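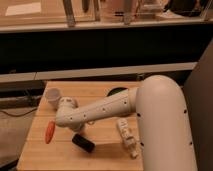

Hulemcombe Tabletop, with the carrot-shaped piece at the left and the cup standing behind it.

Hulemcombe Tabletop

Still pictures of small everyday things on a light wooden table, with a layout sheet and a set of labels. The release holds 723 pictures of 144 layouts. A layout is one arrangement of the things on the table. Most layouts were pictured more than once, and the things may shift between one picture and the next, so please treat the labels as belonging to the picture and the layout number as a way of grouping.

The set was put together for work on naming and locating ordinary objects when they are close together, turned at odd angles, or partly out of sight. It is small. We use it mainly to check things by hand before moving on to something larger.

What is in the download

pictures - all the pictures, in one folder per layout
labels.csv - one row per labeled thing per picture
layouts.csv - one row per layout, with the light setting and a short note
names.txt - the list of allowed names, one per line
changes.txt - what was fixed and when

The columns in labels.csv are picture, layout, name, position, visible and remark. Position is one of nine table areas (back left, back middle, back right and so on). Visible is full, part or trace. Remark is free text and usually empty.

The things

We kept the names short and tied to shape and color. Earlier drafts used names for what each thing was supposed to be, and the labelers kept disagreeing over the smaller ones, mostly at the end of a long afternoon. The current names are:

carrot - the orange to red-orange piece, long, narrower at one end. It is labeled carrot whichever way it points.

cup - translucent, open at the top. Its color changes a good deal with the light, from milky white to a grayish pink, and the label stays the same.

pale block - small, white to cream. It may be standing up or lying flat. Use the remark column for the pose.

black piece - any small dark item toward the middle of the table. Seen from one side it can look like a short roller, from another like a remote control. We don't split these into separate names.

round piece - a dark item near the back, labeled when any of its curved edge can be made out.

The table gets no label. Its boards run across the picture, and the seams between them are faint but good enough for a rough check on position. Sipho Buthelezi used them that way when he went back over the position column.

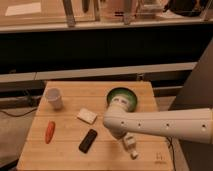 How positions were assigned

The table is divided into a three by three grid, judged by eye from the edges of the tabletop. It looks narrower toward the back, so the back row of the grid is narrower too. Please don't lay a square grid over the picture and expect it to match.

When a thing sits over a line, it gets the area that holds most of it. When that is a tie, it gets the area nearer the front. A thing that stands up is placed by its base, which matters for the cup more than for anything else. Its rim can appear well inside the back row while the base belongs to the middle.

Direction is not a column. Nusrat Ekanayake wrote direction notes in the remark field for the carrot and the black piece in some layouts ("narrow end to the left," "diagonal"). They are useful but patchy, and we would not train anything on them.

Light

The light setting in layouts.csv is plain or warm. Under the warm setting the wood goes orange and the pale things pick up a beige or pink tint. The carrot loses much of its contrast with the table there, though it is usually still the strongest color on it. Some of the warm pictures are soft. We left them in, and Callum Innes marked the worst ones with "soft" in the remark column.

If you are sorting things by color alone, keep the two settings apart. The pale block and the cup are where it goes wrong. A threshold that works for one setting will merge them with the wood in the other, and we lost most of a morning in June to that before we looked at the pictures side by side.

Part and trace

A thing is marked full when its outline can be followed nearly all the way around, part when a good share of the outline is missing, and trace when only an edge or a patch is left. Traces were the hardest to agree on. The round piece is often one, with a bit of curved rim near the back of the table and the rest out of sight. Labelers were told to write the label if they could say what the thing was from that picture alone, without paging back to an earlier one.
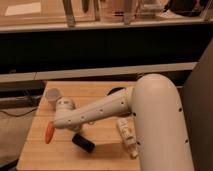

That rule was broken fairly often in the first pass. People remember what was on the table five pictures ago and fill it in. Pornthip Noiphan went through the traces again with the pictures shuffled and took out the ones she could not defend. The removed rows are listed in changes.txt in case you want them back.

Two things that touch or overlap are both labeled, each with its own visible value. There is no column for contact. We tried one and dropped it - from a single picture it is too hard to tell touching from passing close by.

Who labeled it

Three people labeled each layout separately, and Lukian Hladun settled the differences. The whole job took around 18 evenings. Most of the differences were about part against trace, with position a distant second. Names hardly came up after the list was cut down.

Known problems

The cup is near the back left in far too many layouts. A model that guesses back left for the cup will look better than it is.

The carrot leans the same way, toward the left side of the table.

Names do not tell you what a thing is made of or what it is for. Please don't read carrot as food.

Remarks were written in a hurry and the spelling varies. Search for "diag" as well as "diagonal."

Companion sets

Ernen uses the same names file with a different table. Gistell uses the same column layout but splits the black piece into several names, so the two label files can't simply be joined. There is a short conversion table at the end of changes.txt. Egan is older, has no visible column, and is kept only for people who already depend on it.

Corrections

Send the picture name, the row as it stands and the row as you think it should be. Corrections to traces need a second person to agree before they go in, so those take longer.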